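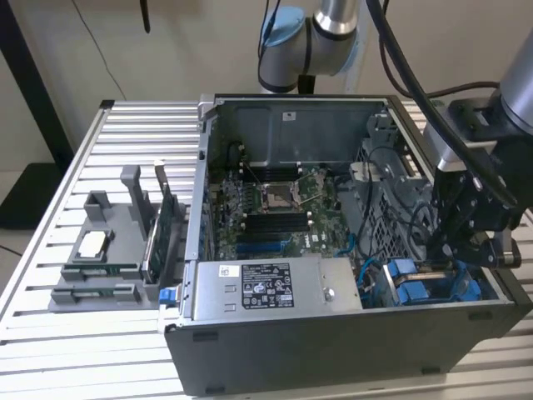

PRESS RELEASE | WORKSHOP AUTOMATION

Can a robot put a computer back together yet? Lunen opens its bench to find out

Utelia, 26 March 2022

Anyone who has fitted a processor at the kitchen table knows the feeling: it has to go in square, it has to go in gently, and you hold your breath until the lever is down. Lunen, the Utelia workshop automation firm, wants to know how close machines are to doing that job, and today it announces a public trial to get an answer.

The trial is called Valderrama. It gives two robot arms an opened Dell desktop tower, laid on its side with the CPU socket bare, and a grey 3D-printed holder that keeps the loose parts within reach. Memory sticks lie flat in their channels, and a green circuit card stands upright in a slot. The arms are asked to make 100 attempts at each job on the list, starting with the memory and ending with the processor, and every attempt will be published, fumbles included!

"We love this job because people do it every day in repair shops and hardly think about it," said a spokesperson for Lunen. "You feel the click of a memory stick through your thumbs. Getting an arm to notice that same click is a lovely problem, and we're a good way from solving it."

So, are machines ready for the shop floor? For some chores, very nearly. Lifting a part from a known spot and carrying it to another is work the team now trusts an arm to do. Cables are harder, as they bend and spring back and never lie the same way twice. Household chores are harder again, and Lunen makes no promises about washing-up or laundry.

The parts holders for Valderrama were drawn up with Plistik, a small print shop also based in Utelia. Plistik will share the drawings free of charge, so that schools and repair clubs can print their own and try the same jobs by hand or by machine.

First results are due in November, when Lunen will hold an open day at its workshop. Visitors will be able to take on the memory job themselves and compare their times with those of the arms. Places are limited to 100 and can be booked through the Lunen website.

ENDS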